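Kitchen automation at Celtley

Kitchen automation at Celtley is the use of robot arms for serving and table-setting tasks in the staff canteen and test kitchen of Celtley, a catering firm in Plerwood. The work is usually known by its project name, Ezeani, and it grew out of a wish among the kitchen staff to be spared the dullest stretch of the lunch shift.

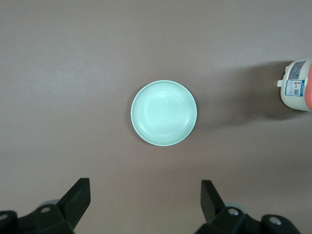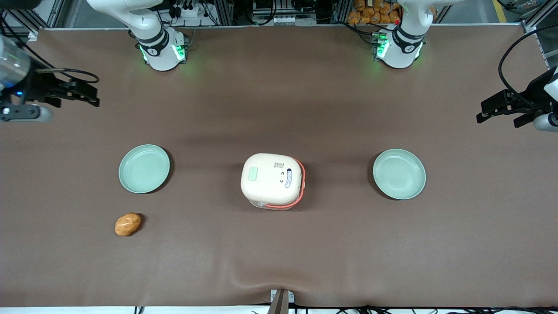

Contributed by Shewit Yimer

Background

Celtley had cooked for the offices and workshops of Plerwood for many years before anyone there gave much thought to robots, and the first trials, begun in April, were modest ones. The tasks are the sort any canteen worker could do half asleep: putting out a plate, lifting a lid, moving a piece of food from one spot to another. A two-armed setup works over a covered table, with pale green plates and a white rice cooker among the things it practices with. Small cameras near the grippers give a close view of whatever is being reached for, and a wider view takes in the whole table.

Changes for the staff

The canteen had 6 people on the lunch shift when the project started, and it has 6 now, though their days look rather different. Lizelle Nkosi, who had served at the counter for most of her working life, was among the first to train as an operator, and she spent many patient afternoons showing the arms how a plate ought to be set down (gently, and well away from the edge!). Operators receive 43 hours of paid training, and a session at the table lasts no more than 100 minutes before somebody else takes over.

Not everyone warmed to it right away. Several of the cooks missed the chatter of the old serving line, and there were long and sometimes heated talks about whether watching a machine was tiring in its own way. The firm agreed to keep the counter staffed by people at lunch, and to leave cooking and tasting entirely in the cooks' hands.

See also

Noltlow (training kitchen)
Canteen work in Plerwood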